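Tags: Robotics / Open House

We use cookies to improve your visit. By staying on this page you accept them.

Skukuvex opened its doors on 2/14/19, and I went mostly to see the bed.

The company teaches machines to handle laundry. Most of its training is done in borrowed bedrooms upstairs, with mattresses, sheets and whatever clothes the staff bring in. Ustyna Moroz, who runs the project, calls it Ondine. She led visitors through in small groups and asked us to keep our coats on, as the heating was off.

Cloth is hard for a machine. A box keeps its shape when you push it. A shirt does not, and it never lands the same way twice. Moroz said the team has logged more than 3000 attempts at picking up and folding, done by people holding grippers, and 33 of those came from her own mother.

"She folds better than any of us," Moroz said.

The work is slow to watch. The gripper goes in low, near one end of the cloth, and the operator looks for an edge worth taking.
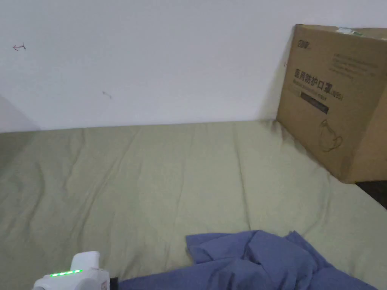 Operators are paid by the session and take a break every hour. Harinent, which makes the grippers, plans to send a lighter model in July. The current one tires the wrist, and I felt it after two tries with a towel.

The next open house will be held at the Trajkovski building across the street.

Comments

dell_r: Was there parking? Their site doesn't say.

Marguerite: I'd buy one if it did fitted sheets.

pk1490: My wrist hurts just reading this.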